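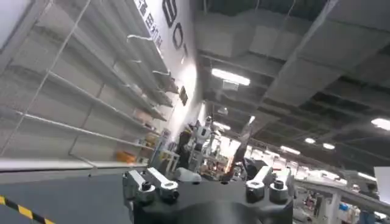
**6th July** - Grudura has opened the doors of its new training hall for robots, and it is a lovely thing to see running. The hall is where the company gathers the examples that its learning system, Cerell, will study before it is let loose on real shop shelves and stockrooms.

The idea is simple enough. A person guides a robot arm through a job, such as lifting a packet off a shelf and setting it down on a bench, and everything the arm does is saved along with the view from a small camera at its wrist. Do that again and again, with different things in different spots, and the system has something to learn from. Each saved go is called an episode, and the team logged 887 of them in the hall's first week of full shifts!

White shelving stands near the arms, with hooks and brackets along its edges, and there are rows of workstations further down the hall. A white humanoid robot shares the floor too, and will get its own set of tasks later in the year.

"People expect us to fill every shelf," says Hoi-yan Cheung, who runs the collection work. "We often start with hardly anything on them. One or two bright items, lots of empty space, and then we build up. The early episodes are my favourites, as you can see so clearly what the person was trying to do."

Operators work in pairs, swapping over after every 70 minutes. One guides the arm and the other checks each episode as it comes in, marking the ones where a grip slipped or the item ended up in the wrong place. Those are kept as well. Cheung's team found in February that a batch with the slips left in, properly labelled, gave them a system that was much better at having a second try - a result that has cheered up everyone who has ever dropped a box of tea.

The current list has 61 tasks on it, most of them to do with picking, placing and tidying. Folding cloth was added last month and is already the one operators ask for by name. It is slow going, and a good fold still gets a round of applause from the next bench.

Ilard, which makes the software used to sort and label the episodes, will have two of its own people in the hall through the summer. A second site, known as Villa, is due to start work in the autumn with room for 80 operators. Grudura is taking names for both sites now, and no background in robotics is needed. Training takes four days and is paid.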